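Home > Kitchen & Table > Fruit & Veg > Ask the Community

Fruit bowl on a little riser, or just leave the fruit on the table?

Posted by ljungberg_lane

Hi all! We moved into one of the converted halls over in Hisenville this spring, so the kitchen, the table and the couch all live in one great big bright room, and I'm having trouble with something that sounds silly when I type it out. Where on earth do I keep the fruit?

We don't have much counter (a strip next to the stove and that's it), so everything ends up on the table. I bought a small stand with four legs, thinking the bowl could go on top and I'd get the space underneath back for mail and keys and whatnot. The bowl does look nice up there. But then I bring home plums and apples and a pear or two, they go on the table while I put the rest of the groceries away, and there they stay. By the next evening my husband is eating dinner with a plum next to his fork.

Also, my plums go soft in what feels like an afternoon, and I don't know if it's because they touch each other or because of the sun. The table gets it from 8 in the morning until after lunch.

So do I keep the stand, get a bigger bowl, or give up and use the fridge? I don't want to spend a lot. The three-tier thing at Trikden is over 400 and I am not paying that for somewhere to put apples. 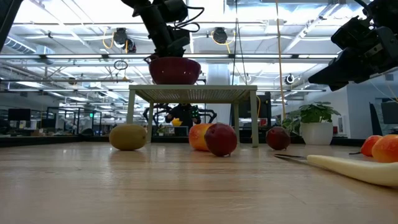 Gutum_Granny: Fridge for the plums once they give a little when you press near the stem, and not a day before. If they go in hard they stay hard, or they turn mealy, and then you've got plums that are only good for cake. Until then I lay mine out on a dish towel so they aren't sitting on top of each other. A plum underneath an apple will have a flat brown spot on it before you know it.

Keep the stand, I say. I've had a wire one for years and I like being able to wipe under it. But pick a bowl that's wide and shallow. The tall round ones are pretty and they're fine for soup or for lemons, but soft fruit at the bottom gets squashed and you forget it's there until you smell it (ask me how I know!!). Mine is more like a platter with a rim and it holds everything we eat in a week, in one layer.

And move it out of the sun if you can, even just to the other end of the table. Morning sun through a big window will ripen a plum faster than you can eat it.

two_left_ovens: get rid of the stand, more clutter

pearwatcher: I'm going to disagree with the reply above, because I have the same problem with one big room and the table being the only flat place to put anything, and the stand saved me. What fixed the stray fruit was deciding that the bowl is only for what's ready to eat right now. Everything else goes in a paper bag on top of the fridge, folded over once. When the bowl gets low I go shopping in the bag. It sounds fussy but it takes no time at all, and I throw out far less than I used to.

One more thing about pears, and green ones in particular: check the neck, not the belly. If the neck gives, eat it that day. I used to wait for the color to change, and some of them hardly change at all, so I'd be cutting into brown mush and blaming the store.

If the stand slides around on a smooth tabletop, stick felt dots on the feet. Mine scratched a lovely table before I thought of it, so do it now.

Comments

sadie_b_kitchen: Paper bag method works for peaches too, just look in there every day!

ljungberg_lane: Thank you everybody. Felt dots are on, plums are on a towel at the shady end. Still looking for a shallow bowl that isn't ugly.

Gutum_Granny: Try the secondhand place before you buy new, hon. Pie dishes work great.

Filed under: Fruit Storage, Small Counters, Table Clutter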